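Contents | Previous chapter | Next chapter | Glossary | Index

Chapter 9
Sorting, Grouping and the Trouble with "Other"

Before we get to a single definition, I want you to go and open a kitchen drawer. Any drawer will do, though the messy one is best. I'll wait.

Mine has string, birthday candles, a tape measure, two kinds of batteries, takeout menus and a key that fits no door in the house. If you asked me what the drawer is for, I'd say "stuff," and I'd say it with a straight face. But if you asked me where the string lives, I'd tell you right away! So there is a system in there. It's a bad one, and it only works for me, but it is a system, and this chapter is about systems like it: how people put things into groups, how those groups get names, and what goes wrong when somebody else has to use them.

I came to this subject sideways. My first real job was in the records room of the public library in Dadport, where I was handed a cart of local pamphlets and told to "put them in order." I asked what order. My supervisor said the usual one. I spent most of February finding out that the usual one had been three different ones, each started by a different clerk and each abandoned somewhere around the letter M (I still have feelings about the letter M). One clerk had gone by subject, one by the name of the street the pamphlet mentioned, and one, I swear, by height. The height one was the easiest to use. You could see at a glance where a thing belonged, and it looked lovely on the shelf. It was also no help at all if you wanted to read about drainage.

Keep those three clerks in mind, because we'll come back to them all through the chapter.

9.1 What a group is

A group, in this book, is a set of things that somebody has decided to treat as alike for some purpose. Please underline "for some purpose" if the book is yours to write in. Two lemons are alike if you are making a pie. One of them is moldy and they are very much not alike if you are about to eat it. The lemons haven't changed. Your question has.

The thing you use to decide who goes where is called the attribute. Height was an attribute. So was street name. A good attribute is one that different people read the same way, and you'd be surprised how few there are. "Large" is a terrible attribute. "Blue" is better than "large," until you have a room with two people in it and a teal sweater.

When I teach this material I hand out a jar of 93 buttons and ask each table to sort them any way they like, then leave the room and let the next table guess the rule. Color gets guessed quickly. Number of holes takes a little longer. Last year a table sorted by "would my grandmother wear it," and I was delighted, and the next table never got close.

9.2 One attribute or several

Most everyday sorting uses one attribute at a time, and then a second one inside the first. Shoes by person, then by season. Recipes by course, then by how tired you are. We call this nesting, and the order matters more than beginners expect. In the old Plomirthorpe seed catalog, which I used for years, the flowers were grouped by color first and by planting month second. It was gorgeous to flip through! It was also maddening in April, when I had to visit every color to find out what I could put in the ground that week.

The Niswood catalog did it the other way around, month and then color, and I ordered from Niswood. I think the Plomirthorpe one was prettier, and I kept both on the shelf.

You can also hold two attributes side by side with neither on top, as a grid. Grids are wonderful for small collections. They get out of hand fast, because each new attribute multiplies the boxes, and a lot of the boxes will sit empty. 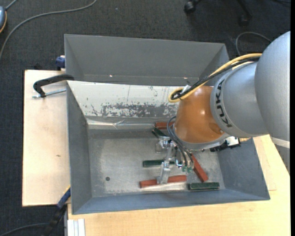
Figure 9.1 Red blocks and dark green blocks in a gray bin. Color is one attribute you could sort by.

Then there is "Other." Every scheme grows one sooner or later. A small Other is healthy, and I'd worry about a scheme without one. The Bondarchuk rule of thumb, which I learned at the library and have leaned on ever since, is to look hard at any Other that holds more than 30 items. Somewhere in there is a group waiting for a name. Ours at Dadport held 60, and half of them were about bridges.

Try this before section 9.3. Take that kitchen drawer and sort it by one attribute. Write the rule on a slip of paper, fold it up, and ask someone you live with to guess. Then put everything back the way it was, if you can remember how.

Reader comments

My son guessed "things Mom yells about." He was close enough that I gave it to him.

Is there an answer key for the button activity? I can't find one in the back.

We used the seed catalog part in our gardening club and it started a real argument. Month first, always.

Typo in 9.2 of the printed edition, "nesting" is spelled "nestling." I kind of like it.

Contact | Copyright, all rights reserved | Back to top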